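Low-light work

Low-light work is work carried out in places where there is too little light to see small detail or judge color with the naked eye. It includes tasks done at night, underground, inside tanks and ducts, and in rooms kept dim on purpose, such as darkrooms, mushroom houses and some archives. The term is also used for indoor jobs where the lighting is good in most of the room but poor at the spot where the work is done.

Vision in dim conditions

The human eye has two main kinds of light-sensing cells. Cones handle color and fine detail and need a fair amount of light. Rods work in much weaker light but do not carry color, so objects seen at dusk look gray. When a person walks from daylight into a dark room, the cones adjust first and the rods catch up more slowly. Full adjustment can take half an hour or more, and a short look at a bright lamp undoes much of it.

Red light disturbs the rods less than white light of the same strength. Dim red lamps have long been used by astronomers for this reason, and on ships' bridges at night.

Measurement

Light falling on a surface is measured in lux. A full moon on a clear night gives well under one lux, and a heavily overcast day can give 1,000 lux or more. Readings are taken at the height of the task, with the meter lying flat, and the person holding it should not throw a shadow on it.

At the Plostico cold store in Puson, the aisles are lit to 80 lux and the packing benches to 200 lux. The figures were set after a survey in April, when 46 points were measured with the doors closed. Readings at 12 of them were below the level the site had planned for, most of them behind tall racking -- a common result in buildings where shelves are added after the lamps.

Motion and blur

A camera in a dim place must either keep its shutter open longer or amplify a weak signal. The first choice smears anything that moves, and the second adds grain. Objects close to the lens suffer most from smearing, as a small movement covers a large part of the picture.
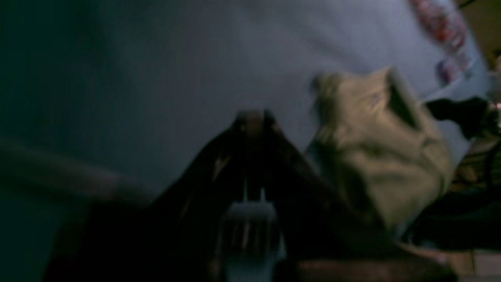
Motion blur in low light. Pale streaks mark the edges of the dark gripper fingers.

The eye has a similar limit. Rods respond more slowly than cones, and a moving object seen in weak light may seem to lag behind its true position. Drivers and ball players notice the effect at dusk.

Lighting methods

General lighting covers the whole room evenly. Task lighting puts a lamp near the work and is cheaper to run, but a strong lamp in a dark room creates glare and deep shadows. Most guides suggest using both, with the room lit to a fair fraction of the task level.

Headlamps leave the hands free. Their beam comes from close to the eyes, so shadows are hidden and surfaces look flatter than they are. The Mancuso tunnel crews at Grumen carry a second lamp, held low and to one side, when looking for cracks.

See also
Dark adaptation
Glare
Night shift
Safelight

Page last changed 2024-03-26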